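Home Ask Topics Unanswered Sign in

We use cookies to remember your settings. Accept or Manage

Chair casters sinking into carpet, which wheel to fit?

I moved a task chair from a hard floor to low-pile carpet over foam pad. It now takes a noticeable push to start rolling and pulls to one side. Stems are the standard grip-ring type. Do I replace the casters or buy a mat? Asked by Joyce Muriithi

Aniela Walczak
Mat. Done.

Judit Veres
Check the existing wheels first. Pull each caster straight out of the base and cut away any hair or thread wound on the axle. One jammed wheel will make the chair pull to one side. If all of them spin freely, the tread is the next thing to look at. Soft polyurethane is meant for hard floors. On carpet use hard nylon, and go up in diameter if the base has clearance.

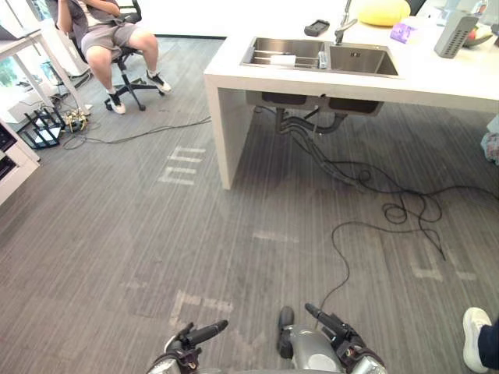

Rolling resistance on carpet depends mostly on pile height and pad thickness, and a 2 inch wheel sinks more than a larger one under the same load. Cables are a separate problem. With a five-spoke base on carpet and cords spread over the floor from under the desk, a caster can ride up on a cord and stop dead. Route them along the wall before spending money on wheels.

Lungile Motaung
Agree on nylon. Measure the stem before ordering. I paid 20 dollars for a set in February and the stems were the wrong size.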